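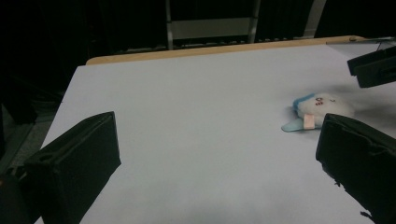 Open gripper, pale table, one soft toy to the right.

Tips for getting on with the Husar hand-held gripper kit

Had ours on hire from Plendness since May. Mostly used for tidying jobs: toys, socks, pegs, sponges. Notes below, in no order, will add more when I get a minute.

Table first. Plain pale cover, pulled tight, no pattern. A black gripper on a dark cloth is a pain to follow on playback. Tape the cover underneath, not on top, the fingers find the tape every time.

Soft toys. Go for the body. Never a tag, ear, fin or anything else sewn on, it stretches and the toy swings round. Open wide, come down slow, close till the fur just dents. Stop there. Squeezing harder doesn't help and it marks velvet.

Finger pads. Ours started to fray at the lower edge. Trim loose bits with nail scissors, don't pull. Damp cloth, drop of washing up liquid, dry overnight. No white spirit!! Radu Munteanu at the Iddale depot says swap pads when the fluff comes back a day after trimming. Spares are £18 the pair and they do fit first time, to be fair.

Fluff generally. Plush sheds. Sticky roller over the cloth before you start and again halfway. Old toothbrush for the finger hinge.

Light. Cool and even is best. One lamp off to the side gives long shadows and you end up closing on the shadow. Bounce it off a wall if you can. Curtains shut if it's a bright day, sun moving across the table spoils a long session.

Two grippers on one table. Fine, but agree who goes first. Park the idle one high and to the side, well clear of the thing you're picking up.

Small stuff. Pegs ok. Coins no. Teaspoons only if the handle is propped on somthing, a folded flannel does it.

Battery. Book says 14 hours, never had that. Charge it while you eat.

Error 503. Comes up when the cable isn't home. Push, click, restart. If it carries on, ring Flidley and ask for Octavian Văduva, he knows the older units.

Counter. Resets itself at 1,000 grips, so write the number down before you get there. We lost ours.

Worth the hire? For a month, yes. Wouldn't buy at the full price, the pads wear to quick and the case is flimsy. Handle is comfy though, even for small hands, and left-handers can flip the strap.

Storing it. Fingers open, never clamped shut, pads go flat otherwise. Tea towel between them and back in the box, cable coiled loose on top.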